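Notebook, November. Wool felting shrinkage, batch 2

Started at 80 percent confidence, which is more than the last batch got from me. The Privwood fleece arrived washed, according to the label. I washed it again and the water came out the color of strong tea, so the label and I have different standards.

Method same as before: carded, laid out crosswise in thin layers, hot water, olive soap, bubble wrap, roll until bored, then roll some more. Target is a blanket panel that finishes 80 cm wide after fulling. Laid it out far too generously the first time and ended up with something a cat could use as a beret. Cut the soap this time, and used 400 g of fiber for the whole panel.

Notes on thickness. The Istier roving felts fast and then sulks: the surface locks up while the middle is still fluff, and you only find out when you pull at it. Pinch test at every turn from now on. If the fibers lift separately from the sheet, keep going. If the whole sheet lifts, stop and have lunch.

Color is the other argument. Ait Brahim want a pale blue for the throw, something that can live on top of dark upholstery without looking like a hospital. I still think plaid belongs on cushions and nowhere else, and I've written that down so I can be quoted.
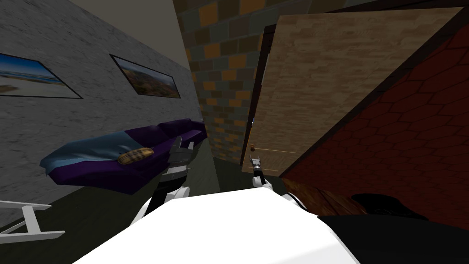 Light blue throw over purple, plaid kept to the cushion.

First dye pot came out closer to dishwater. Second was better after I stopped lifting the lid to look at it. Vinegar went in late, which probably explains the streak along one edge. I'm calling it variegated until somebody objects.

Finished width after fulling and drying flat: 79 cm. One centimeter short of target, and I'm leaving it, because the last time I stretched a panel to make up the difference it crept back overnight and took a corner with it.
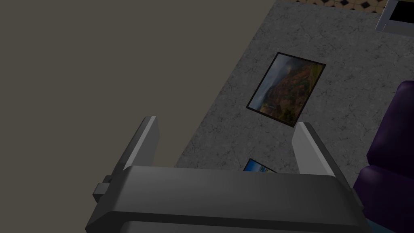 Nele Rieger: One centimeter is fine, but did you measure it before or after pressing? Mine always gain a bit under the iron and lose it again by morning. I'd rinse out the soap once more too, the Gemamton sample went stiff on me when I skipped that.

After pressing. Will measure again tomorrow, and rinse again, with bad grace.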